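Subject: Re: [homearm] gripper pads and shiny tables
From: Hawi Ayele

Nizar Smadi wrote:
> Did you ever get the Nisel arm picking up flat stuff? Mine slides
> right off anything thinner than a marker. Also what are you
> using for finger pads?

Hi Nizar! Sort of, yes. I swapped in ribbed pads (Meron's idea) and moved the wrist camera back a notch, so I get both fingertips in view. Glare off the varnish is still my big headache.

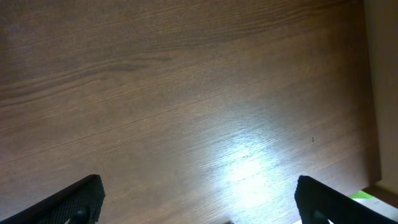

1. Spoons

Speed is down to 46 in the config and I'm going for the handles now, which is so much less fiddly than the bowls. Cutlery goes in the tray, one piece at a time. 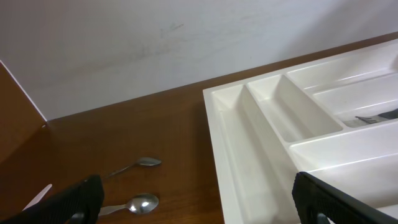

Two spoons still out, fork in the tray.

2. Closing the fingers

I re-zeroed them with nothing in between, and the tips meet along a nice thin seam now.

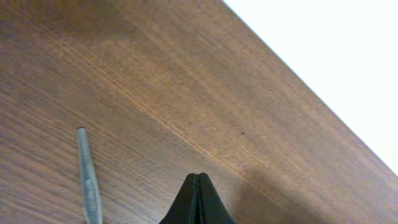 I still want softer springs, though, and if Saron has any left from the Flatow order I'll happily take 2. What closing force are you running?

Hawi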